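Kvaran — kit bimanual de sobremesa
Ficha del conjunto de demostraciones «estuches en rejilla»
Versión del 10 de septiembre de 2019 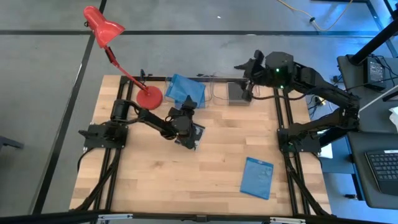 Fatima Sani pregunta en el hilo de incidencias si el kit se puede evaluar sin comprar el bastidor de Clonow, y si las demostraciones siguen valiendo cuando los brazos se atornillan a otra mesa. Respuesta corta: sí a lo primero; a lo segundo, solo si se repite la calibración.

Contenido
44 episodios teleoperados, un archivo por episodio. Cada archivo guarda posiciones articulares, apertura de las pinzas y vídeo cenital.

Montaje
Dos brazos negros sobre perfilería de aluminio, uno en cada raíl lateral, enfrentados sobre un tablero de madera clara. Los separadores transparentes van en el raíl del fondo.

Tarea
Tomar un estuche del tablero y dejarlo de pie contra los separadores. El orden es libre. El episodio termina por orden del operador — no hay detección automática de éxito.

Instalación
Descomprimir el paquete en la carpeta de datos de Nutico y ejecutar el script de verificación. Requiere 5 GB libres. El lector antiguo de Skitau abre los archivos, pero ignora el canal de las pinzas.

Limitaciones conocidas
- Una sola mesa y una sola altura de cámara.
- Los plásticos translúcidos dan reflejos; la segmentación por color falla con frecuencia.
- 2 episodios tienen el vídeo desfasado respecto a las articulaciones. Figuran en exclusiones.txt.

Pendiente
Segunda entrega en noviembre, con los datos de par de cada articulación.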